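14 shares 6 comments

3.2 Sorting the letters: what counts as "the same kind"?

I'd better start with a confession. When Anum Bajwa and I planned this part of the study, we thought the sorting task would be the dull bit. You have a table, you have some plates, you have a set of foam letters and numbers of the sort most of us had in the bath as children, and you put like with like. We gave it half a page in the plan and went back to arguing about the questionnaires. By the end of January it had eaten most of our time, and it's the part I still enjoy talking about most (ask anyone at Bristholm who has had to share a lift with me).

The trouble starts with the word "like". A foam alphabet can be sorted by colour, by shape, by size, by whether a piece is a letter or a number, or by the order you'd sing it in. We told people only to "put the things that belong together on the same plate", and we gave no hint about which of these we had in mind. Waqas Janjua wanted a stricter wording and I talked him out of it. I still think I was right, although the coding took far longer than it would have done with his version.

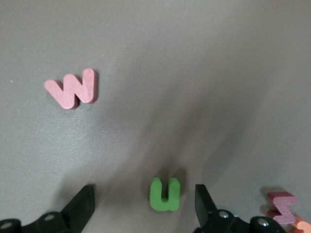 Foam letters are awkward little objects once you take them seriously. They have thickness, they can lie at any angle, and they have no fixed top or bottom until a reader decides on one. Take the pink W in Figure 2, which lies a bit tilted on the grey tabletop: turn it far enough and a good many people will happily call it an M. The green U at the bottom is kinder, because it sits with its opening upwards, but give it half a turn and you'll hear "n" from one person and "upside-down U" from the next. We wrote down whatever people called a piece before they moved it, and we kept that name even when they changed their minds later. I was quite stubborn about this. If someone says M and puts it with the letters, the sorting is fine and the reading is a separate matter, and I didn't want the two muddled up in one score!

Colour caused a different kind of bother. Our set came from Gavum and the colours follow no rule that we could find, so a person who sorts by colour and a person who sorts by kind will end up with very different plates. That suited us. What we hadn't planned for was the mixed sorter, who begins with colour, runs into a piece that won't fit, and quietly swaps to letters and numbers without clearing the plates first. Hammad Sandhu called these "drifters" in his notes and the name stuck. We allowed 10 minutes for each session and most drifters used all of it.

Then there were the plates themselves. We used round ones in plain colours, and I now wish we'd thought harder about that — a coloured plate is a suggestion, whether you mean it as one or not. Some people told us they felt a blue letter "ought" to go on a blue plate, even when they'd already decided to sort by kind. So for the final coding we looked at what shared a plate with what, and left the plate's own colour out of it. Figure 2 (lower part) shows a layout with letters together on the light green plate, numbers on the blue one and the white one still free, with other pieces lying loose between them.

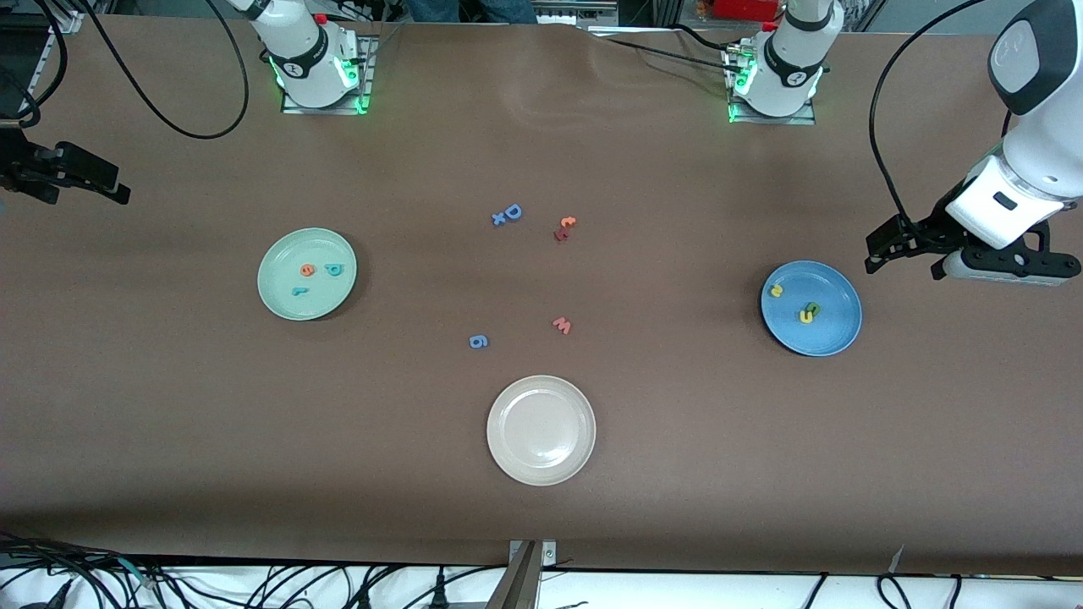
Agustina Aravena objected, when she read a draft of this section, that an empty plate is a choice too, and that by scoring only the filled ones we were throwing away the people who thought two groups were enough. I've gone back and forth on this. If you hand someone a spare plate, do they feel they must use it? We asked at the end of each session, and the answers were all over the place. One person said it was being saved for "the ones I don't trust", by which she meant the lower-case letters. We have therefore added a separate line for unused plates in the coding sheet, and the sessions already coded were gone through again with that line in mind. The agreement between coders on it was good, apart from the drifters, where Zeeshan Jadoon and I had to sit down together and talk through the awkward ones.

3 replies · Share this section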